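A long table in Lurnia

When Darius Bite sold his share in a printing company, his friends expected that he would travel. Instead he rented the ground floor of an old seed store in Lurnia, painted the walls a dull green and put one very long table in it. He called the place Fallow, after the field which a farmer leaves without a crop so that the soil can recover. Today companies, schools and choirs pay to sit at this table and think.

I visited Fallow in July, in the week before it closed for its summer pause. I must confess that I came with doubts. I have been to many workshops in my life, and from most of them I remember only the coloured pens. Bite listened to this with patience and poured me a glass of water.

"People do not have bad ideas," he said. "They have tired ideas. They have them in the same chair, after the same lunch, at three in the afternoon."

The day at Fallow has four parts, and all groups follow the same order. In the first part the guests cook. The kitchen is open to the room, and the recipes are simple enough for those who never cook at home: a soup, a flat bread, a salad with something sour in it. Each pair receives one task and only half of the tools they need, so they have to walk over to another pair and ask. Bite told me that in this first hour he learns who in the company speaks with whom, and who has perhaps not spoken with whom since Christmas.

The second part is the meal itself, and during the meal it is forbidden to speak about the problem. This is the rule that guests find most difficult. The group I followed came from Golob, a family company that makes fittings for windows, and they had come to decide what to do with a department that loses money. At the soup the sales manager started a sentence with "What we could do in spring", and his colleagues stopped him with their spoons. After this they talked about dogs, about a flooded cellar and for a long time about whether one can learn to sing at the age of fifty-five.

I noticed that the youngest person at the table, who had been silent in the kitchen, was the one who knew most about singing. When the work began later, the others turned to her more often. I cannot prove that there is a connection, but I believe in one. 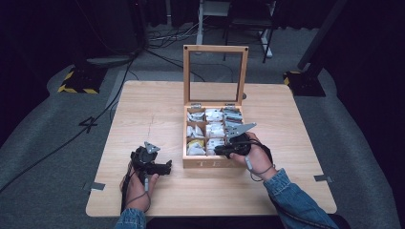

In the third part the real work starts, and it is done standing. The plates go away and a roll of brown paper is pulled along the whole length of the table. Everybody writes on it, at the same time and from both sides, which means that half of the words are upside down for half of the people. Bite likes this. To read what your colleague has written you must go around the table and stand where she stands.

There are no speeches at this stage and there is no screen. Bite owned a projector in the first year, but he found that as soon as it was switched on, the guests sat back and crossed their arms. He gave it to the primary school. The facilitator, if the group has asked for one, stays in the kitchen and comes out only when the voices become too loud or stop completely.

The fourth part is a walk. Behind the seed store a path leads along the stream to an old weir and back, and it takes 50 minutes if you do not hurry. The guests go in pairs, and each pair must come home with one sentence. Only one, and it must be a sentence that a child can understand. The Golob people were away for much longer than this, and I began to worry about the cake in the oven. When they returned, their shoes were dirty and three of the sentences were almost the same.

I am not allowed to write what the sentences said. I can write that the department still exists, with a different name and a smaller room.

It would be easy to make fun of all this, and some people in the town do. At the bakery I was told that Fallow is a restaurant where you must cook your own food and then also pay for it. The price is not low. A day costs 507 for each guest, with the ingredients included, and evening sessions are arranged separately. For local clubs Bite keeps four days every year at a much smaller price, and these days are taken very early. The choir had one of them last winter, to discuss if they should continue with a concert that bored even the singers. They have stopped the concert.

Not every group leaves happy. Jikis, a small software company, came with a plan that had already been decided by its two owners, and they wanted their staff to discover it by themselves. "The table knew it before the salad," said Bite. He offered to send them home and give back the money, but they stayed, and it was by his account a long and polite afternoon. Since then he speaks with every customer by telephone before he accepts a booking, and he asks one question: what would you do if the answer is no?

I asked him if the room itself is important, or if one could do the same in any office with a kitchen. He thought about this for a while. The green of the walls is important, he said, and the length of the table, and that the windows are high, so you see the sky but no cars. The chairs are not important, they come from six different places and two of them are bad. Most of all it is important that the telephone works poorly. The walls of the seed store are very thick, and he has done nothing to improve the signal.

There are plans for a second table upstairs, where the seeds were once dried. Bite is not sure about it. With two groups in the house, he says, one will always smell the other one's lunch. In the autumn he will try it for a month with the door closed, and until then the upper floor is full of onions.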